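Last revised in November. Applies to interior walls and plywood or MDF panels painted with water-based paint.

# Painting flat shapes on a wall or panel

Most problems with painted shapes come from the base coat. Fix the base first and the rest is routine.

## Base coat

Fill dents and screw holes, let the filler harden, and sand level. Wipe off the dust with a damp cloth. Prime bare spots or they will show dull through the finish.

Apply 2 coats of the background color. Use a short-nap roller and keep a wet edge. Matte paint hides roller marks but scuffs easily; eggshell takes tape better and can be wiped. I use Trilberg eggshell for panels that will be handled and matte for ceilings.

Leave the base overnight before any tape goes on. Paint that feels dry can still be soft underneath, and tape will lift it in strips. In a cold room, leave it 3 days.

## Layout

Draw with a white chalk pencil on dark colors and a hard graphite pencil, held lightly, on pale ones. Soft graphite smears into the topcoat and turns yellow gray.

For rounded shapes, trace plates, lids and cans. Overlap the circles and keep only the outer line. For pointed shapes, cut a template from stiff card. A four-pointed star needs one folded template: fold the card twice, draw a single curved cut from fold to fold, and open it out. 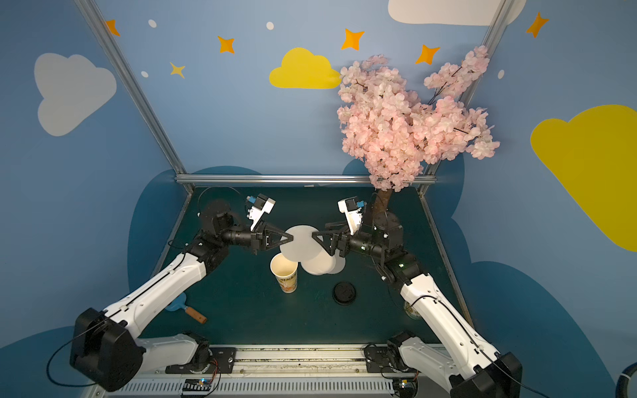
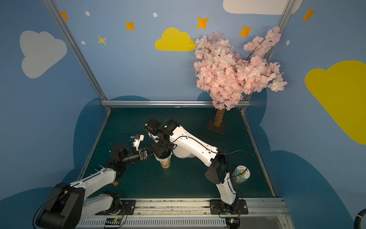
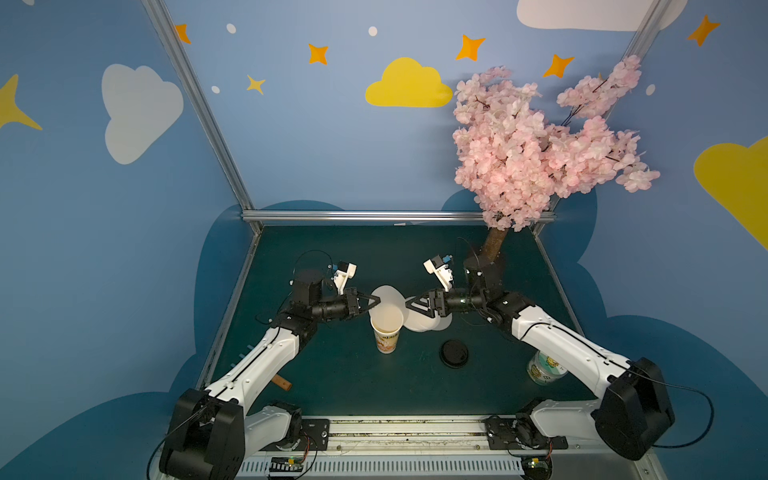
Repeated shapes should be spaced by eye after the large ones are in place. Cut paper copies, stick them up with low-tack tape and step back to the far side of the room before drawing anything. Clouds and stars on sky blue are a common choice and an easy one, with orange for the stars, yellow for a large cloud and a darker blue band of cloud shapes along the bottom of the walls. A band of that kind should be drawn in one session — the curves change character if you come back to them later. Mark the inside corners first and work outward from each one.

## Painting the shapes

1. Outline with a half-inch angled brush. Load only the tip.
2. Fill with a small foam roller while the outline is still wet.
3. Let dry for 2 hours.
4. Repeat until the background stops showing.

Yellow and orange cover poorly. Over blue, plain yellow will look green after the first coat. Put down one coat of white inside the outline, then yellow. This saves a coat or two of the more expensive color.

For straight edges, press the tape down with a plastic card and seal it with a thin coat of the *background* color. Any bleed is then invisible. Pull the tape back on itself at a low angle before the last coat has set.

## Small dots

Use the flat end of a dowel, dipped and pressed once. Practice on scrap. A pencil eraser works for smaller dots but wears down and starts leaving rings.

## Corrections

- Wet drips: lift with a damp cotton swab.
- Dry drips: shave with a sharp blade, sand with 320 grit, touch up.
- Wobbly outline: cut back in with the background color. Keep a jar of it, labeled with the brand, color and room.
- Tape damage: feather the edge with fine paper, prime, repaint the patch.

Signe Lund wrote to ask whether a clear coat is needed. On a bedroom wall, no. On panels that will be leaned against, moved or washed, apply one thin coat of water-based matte varnish. Test it on the darkest color, where cloudy patches show first.

## Storage

Decant leftovers into the smallest jar that will hold them. Wipe the rim, put plastic wrap under the lid and keep the jar above freezing. Stir before use — shaking puts in bubbles that dry as pinholes.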